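How to Start Watching Telenovelas When You Don't Speak Spanish

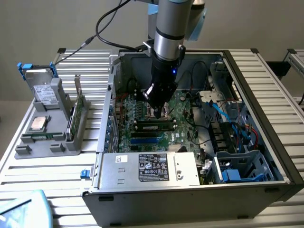 The inside of an open computer tower, with its memory slots in view.

By Liesbeth Van Beek
October

I came to telenovelas with two words of Spanish and I'm completely hooked now — you can be too! It takes a little setup, but it's the fun kind.

Step 1: Pick a finished show
Choose one that has already ended, so you never get stuck waiting on a cliffhanger. Older romances are great for beginners. The villains are easy to spot and everybody says everybody's name all the time.

Step 2: Watch with English subtitles first
Give it 8 episodes this way. The first one throws a whole family tree at you, so keep a notepad handy and write down who is married to whom (use a pencil, trust me).

Step 3: Switch to Spanish subtitles
Go back to an episode you loved and watch it again with the Spanish text on. You already know the story, so your ear is free to catch the words. I picked up "mentira" and "te lo juro" in one evening!

Step 4: Keep a regular night
Mine is Wednesday, with my friend Jelle Desmet on the other couch. We stop after 2 episodes — or we try to.

Step 5: Find the theme song
Look up the lyrics and sing along. The opening plays every single time, so by episode 30 you'll know it by heart.

Recent posts
Soap Opera Weddings We Still Talk About
How to Host a Finale Party
Why I Love a Good Evil Twin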